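Print this page | E-mail this page to a friend

Getting Folding Day Under Control

I used to let clean clothes sit on the armchair until we'd worn our way through them. You know the pile! Then we moved into the place on Rutherford, which has one closet per bedroom and shelves my grandmother could have fit in her purse, and I had to get serious about folding.

First thing, get off the bed. I folded on the bed for years and my back hated me for it (also, you fold on a bed and the next thing you know you're lying down). A table at hip height is so much better. Wipe it first with a damp cloth and let it dry, particularly if people eat there, or you'll be pressing toast crumbs into your good pillowcases.

Sort before you fold anything. I go by drawer, so whatever lives together gets folded together. Socks come last, always, when I'm tired and can do them in front of the TV.

T-shirts: lay it face down, bring each side in to the middle with the sleeve tucked back, fold up from the hem to the collar, then fold again in thirds. It should stand up by itself. If it flops, your thirds are too loose. Do 4 or so badly and you'll have the knack by the fifth, I promise. 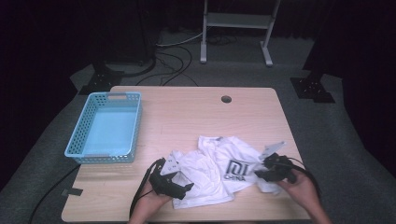

Towels I do in half the long way, then in half again, then in thirds, with the fold facing out on the shelf so I can grab one without the whole stack coming along. Kitchen towels get rolled. They fit in a drawer next to the stove that way and I can see the clean ones at a glance.

Now, fitted sheets. Man-sik Won, my neighbor when we lived over on Lanard, ran a guest house for years and he taught me this one on his porch. Hands inside two corners, flip one corner over the other so they nest, then run your hand down and pick up the other two the same way. Lay it flat, square up the elastic edge by folding it in, and carry on as if it were a regular sheet. Mine still come out lumpy in one corner. I put the lump at the back.

Store the whole set inside its own pillowcase, too. I wrote the bed size on the care tag with a laundry pen and it has saved me so much shaking out of queens to find a twin.

Sweaters never go on hangers, please! Fold them in half down the front, sleeves across the back, then up once from the bottom. Heavy ones at the bottom of the stack. If you get a crease across the chest, hang it in the bathroom while you shower, just for those few minutes, and smooth it with your hand.

Jeans get folded leg to leg, then the pointy bit at the seat tucked in so you have a straight edge, then in thirds. I can get a week's worth in one drawer.

Next month I'll do stains, starting with coffee.

Contact: Surden Home Pages, P.O. Box 622 | Copyright Surden Home Pages, all rights reserved | Back to top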